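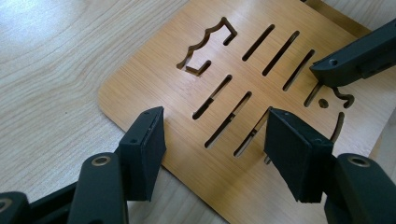 Slotted plate with crown cutout, on the table in the Borham workroom.

From: Ayantu Yilma
To: Borham Workshop Users list
Subject: Re: Thin slotted plates - storage, edge cleaning and drawing revision

Dear members,

Thank you to those who replied to the message from Hagos Nigatu, which is quoted in full below for the benefit of recipients who joined the list in August. Having consulted the Rizzi room and the supply desk, I am able to answer his points in order.

1. Edge residue. The darkening on the inner edges of the openings is normal for laser-cut work in this material and is not grounds for rejecting a plate. Members are asked to wipe the edges with a dry cotton cloth before assembly. Water should not be used, as it raises the grain on the face. The narrow slots are best cleaned with a folded strip of card. Sandpaper may be used on the outer edge only; sanding inside a slot widens it, and the joint will then be slack.

2. Small tabs. Several members asked whether the pale interruptions found along some of the long slots are faults. A plate showing them should be set aside for the bench supervisor, who will compare it with the drawing. Please do not push the tabs out with a screwdriver. Two plates were split along the grain in this way last term and could not be repaired.

3. The crown opening. Drawing 137 remains the current reference for the crown, including the scalloped side and the square notches at the ends. Drawing 13 has been withdrawn. Any printed copy of it still pinned up in the Rizzi room should be taken down. The curled cutout and the small round hole are covered by a separate sheet, which Mr. Nigatu will circulate once the Erkcombe office has returned its comments.

4. Storage. Plates are to be stored flat, face up, with a sheet of plain paper between each one. They should not be leaned against the wall or left upright in the rack. A thin plate left standing for a weekend can take on a bow, and a bowed plate will not sit properly against its partner.

5. Replacement stock. Requests should quote stock number 1233 and be sent to the Jornitum supply desk before noon on Friday. Requests made verbally at the counter will not be recorded. Members who need a plate with a particular grain direction must say so in the request - the desk will otherwise issue whatever is at the top of the pile.

I would add one matter not raised in the original message. Finished plates have been left on the cutting side of the room overnight, where they collect dust and are easily mistaken for offcuts. Please label each plate on the back in pencil with your name and the drawing number.

Further questions may be sent to the list or to me directly.

Yours sincerely,
Ayantu Yilma
Workshop Coordinator, Borham

Hagos Nigatu wrote:
> Dear all,
>
> I am preparing the next set of slotted plates and would be
> grateful for guidance on the following.
>
> Is there an agreed method for cleaning the charred edges
> inside the openings? I have seen both cloths and sandpaper
> in use, with different results at the joints.
>
> Are tabs in the long slots to be removed or left in place?
>
> Which drawing should be followed for the crown? I have been
> given both 137 and 13, and the notches do not agree.
>
> Lastly, please confirm how the plates are to be stored and
> where replacements should be ordered.
>
> With thanks,
> Hagos Nigatu
> Rizzi room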